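Search this site Enter keywords Go

About Vakik

Posted in July by the Vakik web desk

We build small two-arm robot stations and rent them out. Also sell them. That's the company.

Started in the back half of a print shop with one bench and a lot of borrowed clamps. Moved twice. Now on one floor with a loading door, a kitchen, and more bottles than any sane office should own. Customers send us stuff they want picked up, moved, turned, dropped in a bin. We set it up on a bench, run it, send back the footage and the logs. If you like what you see, you order the kit.

What you get

The main product is the Matar bench. Two arms on a front rail, white work surface, walls on three sides so parts don't end up on the floor. Printed white links, black joints, cables on the outside where you can get at them. Yes people ask if we could hide the cables. We could. Then you'd be taking the arm apart every time one needs swapping, so no.

Each bench ships with 2 arms, a spare set of gripper fingers, and the Wusico software on a stick. Setup guide is printed. Paper. It gets greasy, it's fine.

The Jeltemel plan is the rental version. Same bench, we own it, you pay by the month and send it back when your done. 100 hours of running time included, after that it's metered. Most schools and smaller sorting shops go this way first.

Current work is bottles. Clear plastic is a pain: see-through, shiny, squashes if you grip too hard, rolls if you don't. Good test though. Anything that handles these will handle a box. 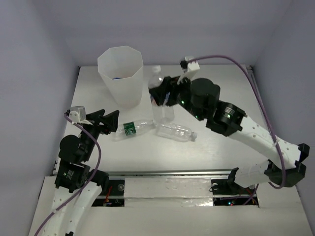 Bottle sorting on the Matar bench, right gripper at the standing bottle, two more lying on the table.

We run every job on real trash or real stock. No foam blocks, no painted dummies. Labels on, labels half off, caps on, some with a bit of drink left in them. The last batch was 267 items and we kept notes on all of it, including the ones that went wrong. You get those notes too. We'd want them if we were buying.

Grippers are where most of our time goes. The fingers are plain black, two to a hand, and they come off for swapping. Small camera at the wrist as well, so the software gets a close look at what it's holding and not just the view from the wall.

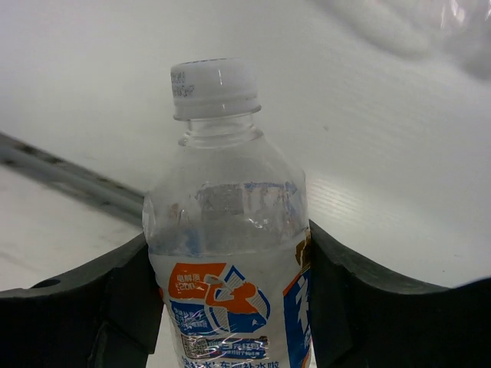
Softer grip settings came in with the spring update and are on by default. You can turn them up for heavier stuff, glass jars and so on, but start low. A full bottle and an empty one want differnt settings and the guide has a table for both. If your items aren't in the table, mail us a few and we'll work it out on our bench. 125 dollars flat, refunded if you order.

Who uses it

Recycling lines that want to try a station before buying a big one. Community colleges. A couple of packing shops. One bakery, trays only, going well so far.

Who shouldn't: anyone who needs speed above all. A person is faster at this. The bench is for steady work and for figuring out whether a job can be automated at all. We'll tell you if we think yours can't, we've sent people away before.

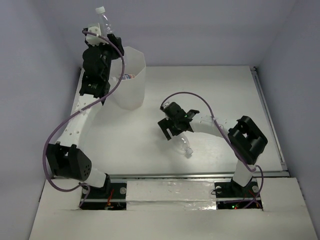

Left arm with a bottle up by the bin, right arm down over the next one.

Support

Phones 8 am to 4 pm, email whenever. Repairs are done in house. Send the joint, not the whole arm, shipping will kill you otherwise. Loaner joints are free on the rental plan, small deposit if you own.

Visits are welcome, mornings are best. Bring something for the arms to pick up. Park on the side street, the front spaces belong to the tile place.

Recent items
Wusico update notes, July
Swapping fingers on the Matar bench
Jeltemel plan: what counts as an hour
Cable care and when to replace
Sending us your samples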